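Sequels and Returning Audiences: A Study of Three Regional Cinemas
Student project report, Film and Media module
Submitted January 1, 2019

1. Background

The project examined whether people who attend a sequel have seen the earlier film, and whether this affects how they judge the later one. Much of the writing we read on the module assumes a returning audience. The assumption is seldom tested outside large cities, where repertory screenings and festivals make older titles easier to see.

Three cinemas took part: the Gristell in Dornurby, a two-screen venue in Gandton, and the Gallegos, a single-screen house on the Gandton ring road. All three showed the same science fiction sequel in June. The title is withheld at the request of the distributor.

2. Method

A paper questionnaire was left at the exit of each auditorium. It had four questions: whether the respondent had seen the first film, in what format, how well they could follow the plot, and whether they would watch a third part. The last two used a five-point scale. Answers were entered by hand into a spreadsheet and checked once against the paper forms.

More than 2,000 forms were returned. Forms with the first question left blank were removed before analysis. Forms with later gaps were kept and used only for the questions answered.
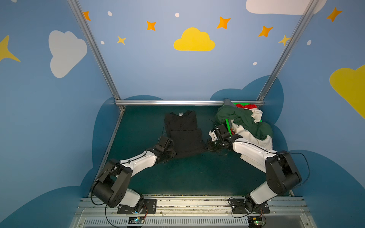

Fig. 1. Two arms mounted at a work surface, with a black t-shirt and a basket of clothes.

3. Results

Of the valid forms, 38 per cent came from people who had not seen the first film. The share was highest at the Gallegos and lowest at the Gristell, which had screened the first film in the week before the sequel opened. That screening was not known to us when the cinemas were chosen, and it weakens any comparison between the sites.

New viewers gave slightly lower scores for following the plot. The difference was smaller than expected. Several wrote in the margin that the opening narration had told them enough. Scores for interest in a third part were almost the same in both groups.

Among returning viewers, home viewing was the most common format for the first film. Those who had seen it in a cinema gave higher scores on both scales, but the group was small and no test was run on it.

4. Discussion

The results suggest that the sequel worked as a separate film for a large part of its audience. This agrees with the structure of the script, which repeats the main conflict of the first film in its opening act and introduces each returning character again by name. A returning viewer may find this slow. The questionnaire did not ask about pace, and a question on it should be added if the study is repeated.

The forms were filled in by choice, so people with strong opinions are probably over-represented. Groups may also have completed one form between them. Age was not recorded.

5. Further work

A second round could use a sequel with no opening narration and compare the plot scores. The cinemas should be asked in advance for their full programme, including repeat screenings.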